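**Lelstead Guide to Prewar Truck Chassis, second edition**

Reviewed 17 September 2020

The Lelstead guide is a reference to light and medium truck chassis built before 1940. It runs to 300 pages in a sewn binding and is sold by Gurudora, which also carries the parts lists from the same publisher. The second edition adds 27 entries and corrects many of the wheelbase figures that readers complained about in the first.

Each entry gives engine, bore and stroke, transmission, rear axle ratio, tire size and rated load. Frame numbers are listed by model year where factory records survive. Where they do not, the entry says so and gives the lowest and highest numbers found on existing trucks. The first edition mixed the two kinds of figure without notice.
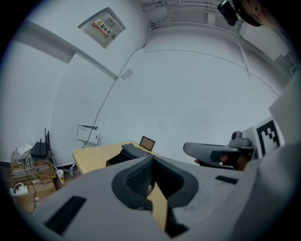

*Black textured pad, set in light gray housing.*

The section on Zunach is the strongest. It separates the early chain-drive models from the later shaft-drive ones and prints the brake linkage drawings at a usable size. The Lyons section is thinner. Three of its models share a single table, and the axle ratios are given without saying which body weights they applied to. Anyone ordering a ring and pinion from that table should count the teeth on the old set first.

Drawings are line art throughout. Most are clear, but the wiring diagrams lose their wire labels in the gutter, and the book will not lie flat until it has been opened many times. The index is by maker only. There is no index by engine supplier, so tracing a bought-in engine across makers means reading the tables one by one.

Owners of the first edition should replace it if they work from frame numbers. For engine data alone the changes are small. A correction sheet for the Lyons tables was issued in February and should be tucked inside the back cover; check for it before buying a used copy.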